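투명한 물체 앞에서 느려지는 로봇, 그리고 나의 8월

창문을 열어도 바람 한 점 없는 저녁에 커피를 두 잔째 내려 놓고 이 글을 씁니다. 오랜만이지요. 그동안은 와인잔 하나와 씨름하며 지냈습니다.
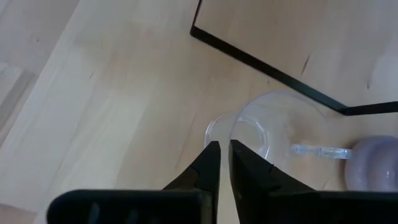 깊이 값이 없는 자리

저희 팀에서 Meltesura라고 부르는 파지 계획 프로그램이 있습니다. 손목 카메라의 영상을 받아 물체의 윤곽과 자세를 추정하고, 손가락을 어느 방향에서 넣을지 후보를 뽑아 주는 녀석이에요. 머그컵이나 나무 블록은 제법 잘 다룹니다. 그런데 옆으로 누운 와인잔을 만나면 갑자기 말수가 줄어듭니다. 유리 너머로 나뭇결이 그대로 비치니 분할 모델은 볼 부분을 자꾸 책상으로 읽고, 남는 것은 가느다란 반사광 몇 줄뿐이거든요. 사람 눈에는 누가 봐도 잔인데 말입니다.

처음에는 깊이 지도를 고쳐 볼 생각이었습니다. 빈 곳을 주변 값으로 메우는 필터를 넣었더니 구멍은 사라졌는데, 그 자리에 책상 높이가 얌전히 채워지더군요. 계획기 입장에서는 잔이 없어진 셈이라 충돌 검사도 아주 기분 좋게 통과했습니다. 로그가 온통 초록색이라 한참을 흐뭇하게 보고 있었던 제가 지금 생각하면 조금 부끄럽습니다.

그래서 지금은 면 대신 선을 봅니다. 림의 좁은 타원과 볼의 바깥 곡선, 그리고 가로로 뻗은 줄기의 하이라이트를 따로 뽑아서 축 하나를 맞추는 방식이에요. 손가락 끝이 림을 살짝 가리는 각도에서도 줄기 쪽 선이 살아 있으면 축이 크게 흔들리지 않습니다. 후보는 한 번에 100개를 만들고, 점수가 높은 5개만 남겨 역기구학 계산으로 넘깁니다. 전에는 400개를 만들었는데 서로 비슷비슷한 자세만 잔뜩 나와서 기다리는 시간이 아까웠어요.

골치 아픈 검은 선

유리 말고도 애를 먹인 것이 하나 더 있습니다. 잔 뒤로 꺾여 지나가는 검은 띠요. 대비가 워낙 뚜렷하다 보니 선 검출기가 이쪽을 훨씬 좋아합니다. 덕분에 잔의 축이 띠를 따라 비스듬히 누워 버린 결과가 꽤 나왔고, 저는 그걸 좌표 변환 오류로 착각해서 이틀 밤을 손목 보정 파일만 들여다보며 보냈습니다. 보정은 멀쩡했어요. 지금은 굵기가 일정하고 어두운 선에 벌점을 줍니다. 우아한 해법은 아니지만 당분간은 이대로 둘 생각입니다.

오른쪽 끝의 연분홍빛 둥근 부분도 재미있습니다. 저는 잔의 받침이라고 보고 라벨을 붙였는데, 화면 가장자리에 걸려 있어 모델의 확신은 낮게 나옵니다. 억지로 올리지는 않으려고요. 저도 이 각도만 보고는 장담을 못 하겠으니까요.

제어 쪽은 오히려 단순하게

접근 속도는 두 단계로 나눴습니다. 먼 구간은 평소대로 움직이고, 추정한 축에 가까워지면 느린 임피던스 제어로 바꿉니다. 손가락을 닫는 명령에는 힘 상한을 걸어 두고, 축 추정이 직전 프레임과 많이 달라지면 그 자리에서 멈추게 했습니다. 멈춤이 잦아 답답하긴 한데, 유리 앞에서는 답답한 편이 제 심장에 좋습니다.

재생 도구도 손을 봤습니다. 예전에는 영상과 관절 로그를 따로 열어 놓고 눈으로 시각을 맞췄는데, 이제 한 창에서 같이 넘어가고 후보 자세도 영상 위에 겹쳐 보입니다. 진작 만들 걸 그랬어요. 이 작은 창 하나가 이번 달 작업 중에 제일 마음에 듭니다.

다음에는 벌점 값을 손으로 정하지 않고 학습으로 맞춰 보려고 합니다. 혹시 투명한 물체의 축 추정을 해 보신 분이 계시면 댓글로 이야기 들려 주세요. 실패담이면 더 반갑습니다. 저는 식은 커피를 마저 마시고 밤새 돌릴 학습을 걸어 두러 가겠습니다.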